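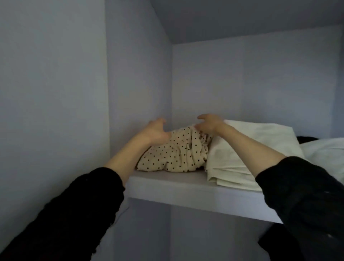 # Chapter 10: Linen and the High Shelf

When Lakshmi Nadar started her first job in the guesthouse at Endonberg, she was given a key, a list and 14 closets. The list said what must be in each closet. It did not say where, and so every person who worked there had put things in a different place.

In this chapter we study how household textiles are stored between two uses. You already know from Chapter 9 how to fold a flat sheet. Now we ask where the folded sheet should go, and who must be able to reach it.

A high shelf is good for things that are light and soft and that we do not need every day – spare bedding, for example, or summer curtains in January. It is a poor place for heavy blankets. Large pieces of the same color are kept in one stack, with the fold toward the front. Patterned or loosely folded pieces stay beside the stack and not on top of it, where they slide.

After this chapter you should be able to:

- choose a shelf height for each kind of textile
- build a stack that stays straight
- write a closet list that another person can follow

**Before you read.** Open one closet in your home. Which things on the top shelf did you use in the last 2 months?

## 10.1 Reach and Weight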